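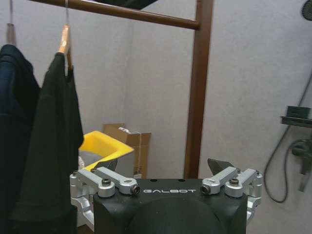
GALBOT gripper, yellow object behind

Clerkwood enrollment cap, hearing in August

rrivadeneyra
The district posted the draft cap for Clerkwood charter. It holds enrollment at 472 through the renewal term. The waitlist stands at 126. I read the motion twice and found no formula behind the cap, only a reference to "capacity of the current site."

casen_parent
Capacity is set by the occupancy permit. The permit is in the packet, page 3. 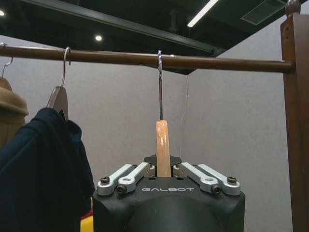 The permit covers the main building only. The Grajales annex has its own permit and was left out of the count, so the cap understates what the site can hold.

rrivadeneyra
Then the motion should cite both permits. As drafted it cites neither.

juda_line
Disagree. The annex lease ends before the renewal term does. You can't authorize seats in a building the school may not have. Per-pupil aid follows the seat count - if the lease lapses, the budget is short midyear.

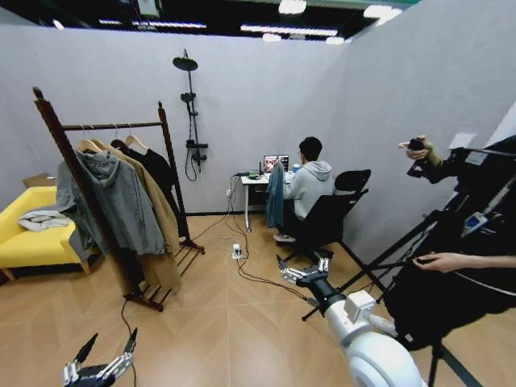 Wilson Cuadros
The lease has an extension option. Juda district wrote the same cap for its own charter and had to amend it the next spring. Total district enrollment is 1,215, so a change this size moves the aid estimate either way.

juda_line
An option is not a signed lease. Amend it once it's signed.

rrivadeneyra
Written comments close at 4 p.m. the day before the hearing. I'm sending the permit question in.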